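Showing by Hand: Notes for the Evening Talk
Posted in: Talks & Meetups > Robots at Work
By Setareh Safavi
22 July 2023
19 shares | 2 comments

(Say hello, wait for the chairs to stop scraping. Thank the people at Utura for the room and for the very good pastries.)

So, I want to talk tonight about teaching a robot by showing it something, the way you might show a nephew how to tie a knot. You don't write down every little motion. You do the thing, slowly and kindly, and let the machine have a go at making sense of it afterward.

There are two ways we do this at Conumau. The first is remote control – you sit at a station, you move a pair of handles, and the robot's arms follow along. I learned on that setup, and I have a soft spot for it, but my goodness, it makes you tired! You feel as if you're wearing oven mitts and looking through a mail slot. (Tell the Flarnum story if people seem awake. Keep it short.)

The second way is to leave the robot out of it for the time being and hold the grippers yourself, one in each hand. You're standing at the table, your own arms are doing the reaching, and you can feel it when a thing starts to slip. Most new people are comfortable with it before their first coffee is cold.

(Next two slides. Let people look before talking.)

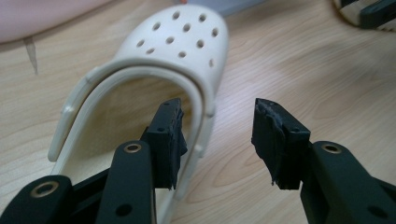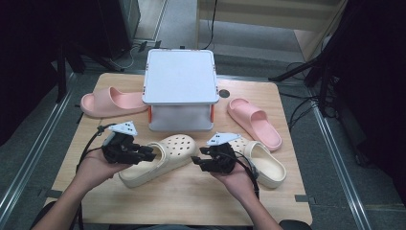 Shoes at a table, with hand-held grippers.

I'm fond of shoes as a task, and I'll tell you why. Everybody in this room has picked up a shoe without thinking, and then you try it with two stiff fingers and you have to decide all over again where to take hold. Heel or side? Do you turn it first, or carry it as it lies and turn it on the way? Two people will do it two different ways, and both are fine, but please pick one and stay with it for the whole session. When I started I changed my mind every few tries, and we had 100 demonstrations that didn't agree with one another. I did them all over in December, with a space heater under the desk.

(Pause here. Somebody usually asks about speed.)

On speed – go slower than you want to, but don't stop dead in the middle. A long wait while you think gets learned too, and then you have a robot that hovers. If you fumble, and you will, fix it in an ordinary way and keep going. I like to keep a few of those, so the robot has seen somebody recover from a bad grab.

(If there's time: the Ağca sessions, with both hands sharing one object. Mention the handover from left to right and how long it took me to quit rushing it.)

Questions now, then pastries. The sign-up sheet for trying the grippers is by the door, and please print your name so I can read it.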